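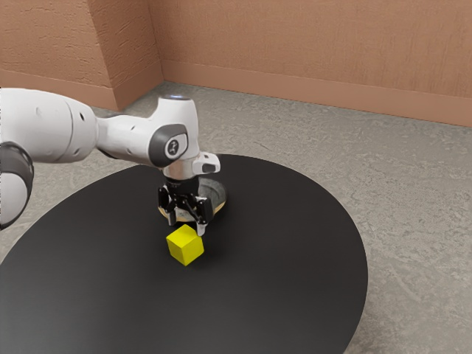
Chapter 4
When the Arm Arrives: Work, Skill and Time

When a company buys its first robot arm, the discussion in the building is mostly about jobs. Will there be fewer of us next year? It is a fair question and we come back to it in section 4.5. But the people who have lived through such a change speak more often of smaller matters: who is called when the line stops, who may change a program, who gets the blame for a broken part. A large share of this work is now done in simulation before anything on the floor is moved. A task in simulation can look very simple, a white arm with a two-finger gripper, a black round table and one yellow cube, and still it raises most of the questions of this chapter. From which side should the fingers come? How far must they open? What should the arm do if another object is lying close to the part? A person who packed by hand for many years has answered these questions every day without putting them into words. Now she is asked to put them into words.

4.1 The packing hall at Skandadholm

Our main case in this chapter is the packing hall at Skandadholm, where small metal fittings are sorted and put in boxes. Before the change, 13 people worked there on each shift. The company introduced 2 arms, and the project was given the name Cillus. The shift leader was Ermelinda Godinho. She had started in the hall as a packer and she knew all the stations.

In the first month the engineers wrote the programs alone. The arms worked well with the parts they had been tested on, but the hall handles 1693 different articles, and many of them are thin, oily or bent. In May the company changed its method. Two packers, Sowmya Achari and Kavitha Kandasamy, were taken off the line for half of each shift and trained to build and test the tasks on a screen.

Achari later described to us how she felt in those weeks:

"I was slow, and I did not like to be slow. On the line I was the fast one. But then I saw that the engineer did not know how to pick up a washer from a flat table. I showed him with my hand, and he wrote it down."

Two things in this statement should be noticed. The first is the loss of standing. Speed had given her a place in the group, and for some time she had nothing to put instead of it. The second is the direction of the teaching. It went from the packer to the engineer, although only the engineer had this kind of work in his contract. Her pay grade was changed after long talks, and these are treated in section 4.3.

Terms used in this chapter

Task knowledge: what a worker knows about doing a job, including what she has never been asked to explain.

Hand-over: the period in which people and machine both do the same job.

Before you read on

Think of a job you have done yourself, paid or unpaid. Write down the steps so that a stranger could follow them. Keep your notes, you will need them in section 4.2.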